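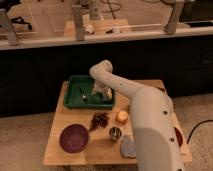
The gripper over the green tray, with a bowl, a small metal cup and a folded cloth elsewhere on the table.

Can a machine clear a table yet? I get asked this more than anything else, usually by people who have just bought a robot vacuum and are wondering what comes next. My answer is no, if you mean your table, in your house, with you out at work. If you mean a table in a workshop with an engineer standing nearby, the answer is yes, some of the time, and a good deal more often than when I started paying attention.

I think clearing up is a better test than the ones that get the headlines. A robot that does a backflip only has to do it once for the cameras. Clearing up means a cup, then a cloth, then a piece of fruit, and each one wants handling differently. A cup has a rim you can pinch. A cloth has no proper shape at all, and its shape changes the moment you touch it. Fruit rolls and bruises. A child of six gets through this without thinking, and complains only that it is boring.

The shop floor has had it easier. When I worked at Weidemann we had an arm that moved castings from a rack to a press, and it was very good at it. It was good because we had spent months making sure every casting arrived the same way up, in the same place, facing the same direction. Move the rack by the width of a finger and the line stopped. We used to say the arm did the lifting and Hortensia Cabral did the thinking, and she was the one who got called in when it jammed.

You can't do that to a kitchen. Things get left where they were last used. Somebody puts a pen down next to a bowl, and now the pen is part of the job too.

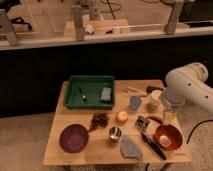
Trurnside College, Department of Engineering and Design

So what would count as ready? I would want to see the dull numbers. Last July I kept a tally of my own clearing up for a few weeks, mostly out of stubbornness. I picked up and put away 600 things and dropped 3. One of those was a teaspoon, which hardly matters, and one was a glass, which did. If a machine managed 387 out of 600 it would make an impressive film, and I would still have 213 things to deal with myself – some of them on the floor.

Makers don't like to talk this way. The Ziltetti brochure that came round the department has four pages on what their kitchen arm will do and not a word on how often it does it. I don't think they are lying. I think they are describing the good runs, as most of us would, and leaving the buyer to find out about the others.

Speed matters less to me than it does to my students. I would happily let a robot take an hour over the breakfast things if I could leave the room. What I can't accept is having to watch. A chore you have to supervise is still your chore, and you might as well pick up the cup. Price is another matter, and I will leave it for another time, except to say that a dishwasher is cheap and nobody has to teach it what a plate is.
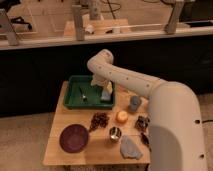
Kaan Toprak thinks I have set the bar in the wrong place. He read a draft of this and wrote back that his mother, who has bad hands, would be glad of a machine that managed two things out of three and left the rest alone, provided it never broke anything. "You are asking whether it can replace you," he wrote. "She would be asking whether it can help."

I have thought about that a fair bit. He is right that I wrote as someone who can bend down and pick up a spoon. For his mother, a slow arm that knows when to leave a thing alone might be worth having well before it is worth having for me. But leaving things alone is a skill as well, and I have seen less work on it than on grasping. An arm that isn't sure of its grip on a glass ought to stop and say so. I would like the next brochure to tell me whether it does.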